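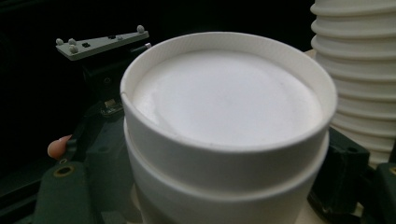 Lusivwood Cup and Lid Waste Records

Version 2

Contents of this file

Summary
What is in the data
How it was collected
Columns
Known problems
Suggested uses
Changes since version 1
License and contact

Summary

This data set records what went into the bins at the cafes and canteens of the Lusivwood office park. It covers disposable cups, lids, sleeves and stirrers, weighed at the end of each working day and sorted by material. It was put together to settle an argument over whether the park should pay for a separate cup collection, and it is published so that other sites can compare their own numbers.

There are 28 collection points in the records. Most are bin stations next to a coffee counter. A few are in corridors and meeting areas where people finish a drink and leave the cup behind.

What is in the data

daily.csv — one row per collection point per day, with the sorted weights.

points.csv — one row per collection point, with the building, the floor, and whether the station had split bins or a single bin.

notes.txt — free text kept by the sorting crew. It is not tidy. It has been checked for personal names and otherwise left alone, spelling included.

Both CSV files are UTF-8, comma separated, with a header row. Weights are in grams. Missing values are blank, and a zero means the bin was checked and had none of that material in it.

How it was collected

Bags were pulled at the end of the afternoon and taken to the loading bay behind the Domard building. Each bag was tagged with its point code before it left the station. In the bay the contents were tipped onto a table, liquids were drained through a sieve, and the rest was sorted by hand into tubs. The tubs were weighed on a bench scale, and the tub weight was subtracted afterward in the spreadsheet.

The crew worked in pairs. One person sorted and the other wrote down the weights on a paper sheet. Sheets were typed up the next morning and checked against the paper by someone who had not done the typing.

Cups were sorted by lining where the lining could be told. Cups with no printed mark and no obvious coating went into the "unknown" column. The crew was asked not to guess.

Columns

point_id: code of the collection point. Matches points.csv.

day_index: day of the collection period, starting at 1. Weekends and closures are not numbered.

cup_lined_g: paper cups with a plastic lining.

cup_plant_g: paper cups marked as having a plant-based lining.

cup_plastic_g: cups made entirely of plastic.

cup_unknown_g: cups that could not be placed in the other columns.

lid_g: lids of all kinds.

sleeve_g: cardboard sleeves.

stir_g: stirrers, wooden and plastic together.

liquid_flag: 1 if the bag held enough leftover drink to need draining, otherwise 0.

crew: A or B. The pairs changed from time to time and the letter refers to the shift, so do not read it as a fixed set of people.

Known problems

Damp paper weighs more than dry paper. Draining removes the loose liquid but not what has soaked into the cup wall or the sleeve. Rows with liquid_flag set to 1 will read high, and no correction has been made.

Nested cups were pulled apart before weighing only from day 5 onward. Before that, stacks were weighed as found, and a stack holding mixed cups was entered under the outermost one. Total cup weight is fine for those early days, but the split between linings is not reliable.

Two stations in the Gebremichael wing shared a point code for the first part of the period. Their rows have been added together and the combined station appears in points.csv with the type "merged".

The scale was replaced once. The old and new scales were compared using the same set of weights and agreed to within 2 grams, so no adjustment was applied.

Reusable mugs do not show up anywhere in these files. A low cup weight at a station can mean fewer drinks, more mugs, or people carrying cups back to their desks. The data cannot tell these apart.

Suggested uses

Estimating bin sizes and pickup schedules for a similar site. Comparing split-bin stations with single-bin stations. Teaching basic data cleaning — the notes file and the merged station are good practice.

Please do not use the files to rank the cafes. They differ in opening hours and in how much of their trade is carried out of the building, and neither is recorded.

Changes since version 1

Stirrers moved out of the lid column into their own.
Blank cells and zeros separated. Version 1 used zero for both.
Point codes for the Irnell building corrected in points.csv.
Typing errors fixed in the June rows.

License and contact

The files may be copied, changed and shared for any purpose as long as the source is named. Cite as "Lusivwood Cup and Lid Waste Records, version 2".

Corrections and questions go to Gerrit Joubert at the site services desk. Please include the point code and day index of any row you are asking about. The paper sheets have been kept and can be checked on request.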